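Teaching the oven job with the Kairys hand gripper

I've had the Kairys kit from Sernura on trial since January 2021, and the plate-in-the-oven job is the one I get asked about most! You hold the gripper in both hands, do the job yourself, and the software learns from your goes.

Clip the marker cubes on first, then open the oven door all the way (leave the oven off, please). Go in low and slow, and stop for 2 seconds once a finger meets the rim. 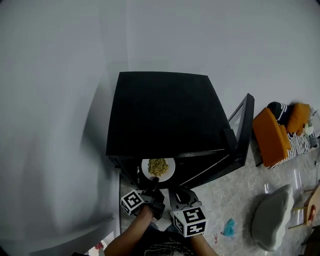
Left finger at the near edge of the plate, door wide open.

Do 30 goes, have a cup of tea, then do more. I got to 80 before I was happy with it. My wrists weren't, mind you – it's a heavy old thing and I'd love a lighter handle. Save each go before you start the next one, or you'll lose the lot like I did in February.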